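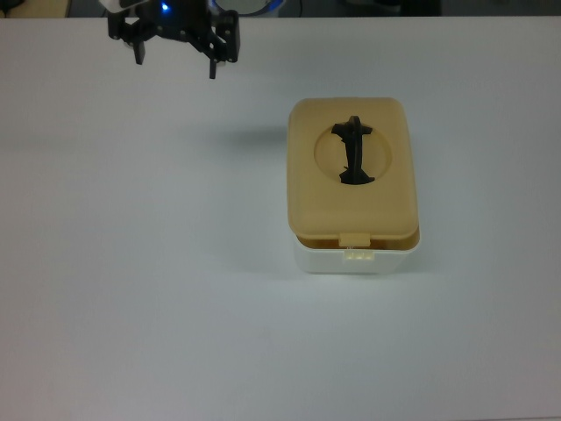
Verliert ein elektrischer Zweifingergreifer während des Zufassens seine Referenzposition, so meldet die Steuerung in der Regel keinen Fehler, und der Arm führt das Programm mit falschen Fingerstellungen fort. Die vorliegende Anleitung beschreibt, wie dieser Zustand an den Prüfplätzen der Werkstatt Gallulville erkannt, gesichert und behoben wird. Als Prüfkörper dient der Kunststoffbehälter mit blassgelbem Deckel und weißem Unterteil; er wird auf die freie helle Tischplatte gestellt, mit der langen Seite vom Arm weg und seitlich versetzt zum Greifer. Der Deckel ist glatt und leicht gewölbt, sodass ein Versatz der Finger beim Zufassen schnell zum Abrutschen führt. Die beiden schwarzen Finger sind von unterschiedlicher Form, der eine kurz und kantig, der andere schmaler und weiter hinabreichend. Bei der Sichtprüfung ist daher jeder Finger für sich zu beurteilen.

15. Sep. 2020
Halex, Technische Redaktion

Geltungsbereich

Die Anleitung gilt für alle Prüfplätze, an denen die Greifersteuerung Clumico eingesetzt wird. Für Greifer mit pneumatischem Antrieb ist sie nicht anzuwenden. Arbeiten nach den Abschnitten 3 und 4 dürfen ausschließlich von Personen ausgeführt werden, die in die Freischaltung des Arms unterwiesen sind.

Anlass

Im März kam es an einem der Prüfplätze zu einem Vorfall, bei dem der Greifer auf einen Prüfkörper niederfuhr, obwohl die Finger nicht vollständig geöffnet waren. Der Deckel des Prüfkörpers brach, ein Befestigungswinkel des Greifers wurde verbogen. Personen kamen nicht zu Schaden. Die Auswertung des Protokolls ergab, dass der Fehler bereits 32 Zyklen vorher aufgetreten war. In dieser Zeit wich der gemeldete Öffnungsweg von der tatsächlichen Fingerstellung ab, ohne dass der Schwellwert für eine Abschaltung erreicht wurde. Ursache war eine gelockerte Schraube an der Fingeraufnahme.

1. Fehlerbild erkennen

Ein Referenzverlust ist anzunehmen, wenn eines der folgenden Merkmale vorliegt:

Der Greifer meldet »geschlossen«, ohne den Prüfkörper zu halten.
Die Finger öffnen ungleichmäßig oder bleiben vor der Endlage stehen.
Der Code 489 erscheint in der Ereignisliste, auch wenn er sich von selbst zurücksetzt.
Beim Absenken ist ein schleifendes Geräusch zu hören.

Die Leuchtanzeige am Greifer ist für die Beurteilung nicht geeignet. Sie zeigt an den Prüfplätzen lediglich die anliegende Versorgungsspannung und leuchtet auch bei verlorener Referenz unverändert weiter. Diese Verwechslung hat im genannten Fall dazu beigetragen, dass der Betrieb nicht früher unterbrochen wurde.

2. Prüfplatz sichern

Das laufende Programm ist anzuhalten. Befindet sich der Prüfkörper zwischen den Fingern, darf er nicht von Hand herausgezogen werden; der Greifer kann bei gespeichertem Schließbefehl nachfassen. Zunächst ist der Not-Halt zu betätigen und der Arm gegen Wiedereinschalten zu sichern. Danach ist zwei Minuten zu warten, bis die Restspannung des Antriebs abgebaut ist.

Steht der Greifer unmittelbar über dem Prüfkörper, ist dieser seitlich unter den Fingern wegzuschieben, ohne ihn anzuheben. Gelingt dies nicht, bleibt er stehen, und die Schichtleitung ist zu verständigen. Der Ausbau eines eingeklemmten Prüfkörpers ist im Formblatt Buschmann, Teil 2, geregelt und nicht Gegenstand dieser Anleitung.

3. Mechanische Prüfung

Die Befestigungswinkel des Greifers sind auf Risse und Verformung zu prüfen. Sämtliche Schraubverbindungen an den Fingeraufnahmen sind mit dem Drehmomentschlüssel nachzuziehen. Der Sollwert steht auf dem Beiblatt des jeweiligen Prüfplatzes. Eine Schraube, die sich ohne Widerstand drehen lässt, wird ersetzt — auch dann, wenn das Gewinde äußerlich unbeschädigt wirkt.

Anschließend wird jeder Finger mit leichtem Druck in beide Richtungen bewegt. Spürbares Spiel ist nicht zulässig. Die Kabelführung am Arm ist über den gesamten zugänglichen Bereich auf Scheuerstellen abzusuchen. Wird ein Mangel festgestellt, endet die Arbeit an dieser Stelle, und der Prüfplatz wird gesperrt.

4. Neu referenzieren

a) Prüfkörper vom Tisch nehmen und die Fläche unter dem Greifer vollständig freihalten.
b) Sicherung gegen Wiedereinschalten aufheben, Arm im Einrichtbetrieb mit verminderter Geschwindigkeit einschalten.
c) In der Clumico-Oberfläche das Menü »Greifer« öffnen und »Referenz löschen« wählen. Die bisherigen Werte werden zuvor automatisch gesichert.
d) »Referenzfahrt« starten. Die Finger fahren in die offene, dann in die geschlossene Endlage. Während der Fahrt ist der Zustimmtaster gedrückt zu halten.
e) Den angezeigten Öffnungsweg ablesen und mit dem Messschieber nachmessen. Der Sollwert beträgt 71 mm.

Weicht das Messergebnis vom angezeigten Wert ab, ist die Referenzfahrt einmal zu wiederholen. Eine dritte Fahrt ist nicht vorgesehen. Bleibt die Abweichung bestehen, liegt ein mechanischer oder elektrischer Schaden vor, und der Greifer ist auszutauschen.

5. Probelauf

Der Prüfkörper wird mit geschlossenem Deckel auf den Tisch gestellt. Die Lasche an der Vorderseite muss in der Raste des Unterteils sitzen, da ein aufspringender Deckel in den Verfahrweg der Finger geraten kann. Der Greifer wird zunächst ohne Zufassen über den Prüfkörper gefahren, danach folgt ein vollständiger Zyklus im Einrichtbetrieb. An der schwarzen Klappe in der Deckelmitte darf nicht gegriffen werden.

Der Automatikbetrieb wird erst freigegeben, wenn der Probelauf ohne Eintrag in der Ereignisliste abgeschlossen ist. Während der ersten Betriebsstunde bleibt eine unterwiesene Person am Prüfplatz.

6. Dokumentation

In das Prüfplatzbuch sind der Ereigniscode, das Messergebnis vor und nach der Referenzfahrt sowie die ersetzten Teile einzutragen. Die Protokolldatei der Clumico-Steuerung ist vor dem nächsten Neustart zu exportieren, da sie andernfalls überschrieben wird. Ausgebaute Schrauben und Winkel sind beschriftet aufzubewahren, bis die Fehleranalyse in Gallulville abgeschlossen ist.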